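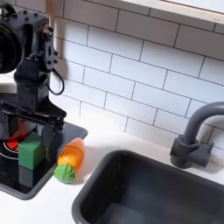 Linanov replied to my last budget post asking why we're pricing a second arm when the first one is only booked half the day. Fair question, and the answer is longer than one post, so I'm going to go through the whole plan in order.

First, the booking sheet is misleading. It shows the hours someone signed up for. It doesn't show the hours lost to swapping fingers, moving the kitchen set back where it belongs and recalibrating after somebody bumps the table. Our log for the spring has 277 hours booked and 468 hours where the arm couldn't be used by anyone else.

So the real question is whether a second arm fixes that or whether we need to spend on the setup around the first one. I went back and forth on this for most of August.

What we do with it: tabletop pick and place, mostly on a play kitchen. Toy vegetables, foam cubes, a stovetop, a sink. Light objects, short reach. Nothing we handle comes anywhere near the payload limit of the arm we own. That matters for the budget, as payload is what you pay for when you move up a size.

We had three quotes. Nurora quoted the arm alone. Saka quoted the arm, gripper and controller as one package. Fagundes quoted a refurbished unit with a shorter warranty.

On paper Nurora was cheapest. Then I added the gripper, the mounting bracket, the cables, the stand and the emergency stop, and it ended up in second place. If you're comparing quotes, make one sheet with the same lines for every vendor and leave the blanks visible. A blank is something you'll be paying for later.

Lines I forgot the first time:
Spare finger pads
Cable ties and strain relief
Shipping insurance
A second power strip on its own circuit
Import paperwork
Spare screws for the bracket, in the odd size it uses

Cables get their own post. The wrist cable is the part we have replaced most often. It moves with everything else and it catches on things. We now budget 3 per arm per year and keep one on the shelf. They cost very little compared to the week you spend waiting for one.

Grippers. A parallel jaw does everything on our list. I looked at multi-finger hands and couldn't find a task in our plan that needed one. They also cost more to repair. If the task list changes next year we can buy the gripper then – the wrist mount stays the same.

Props are a real budget line and should be treated like one. Toy food is cheap, but you need duplicates of anything that appears in a task. When a carrot goes missing and the store has stopped selling that carrot, you have a problem with your test set. We buy 6 of each item and put the extras in a labeled box.

Same for the play kitchen. We bought two of the same model at once, one for use and one for parts. I'd do that again.

Lead time. The Saka package was listed at some 6 weeks. Nurora could ship the arm sooner but the gripper came from a separate supplier with its own schedule. An arm with no gripper is a thing you walk past on the way to your desk, so I counted from the slower date.

Refurbished. I was interested in the Fagundes unit and I still think it makes sense for a teaching bench. For us the short warranty was the issue. One joint repair outside warranty would have used up the savings, and I can't put "hope it doesn't break" in a spreadsheet.

Where we landed: the Saka package, bought once, plus a small amount held back for cables, props and one repair. The held-back part is 15 percent of the total. The first draft had five and I was talked out of it.

We're also fixing the stand for the current arm so the kitchen bolts down in the same spot every time. That should have happened a year ago. It's the cheapest line on the sheet and I expect it to give us more hours than anything else here.

To Linanov's point: if the bolted stand gets the first arm close to full use by itself, the second order can wait. The quote is good until the end of the quarter, so we'll do the stand first and check the log after a month before signing.

Happy to share the blank comparison sheet. Reply here and I'll post a link – it's a plain spreadsheet with no macros.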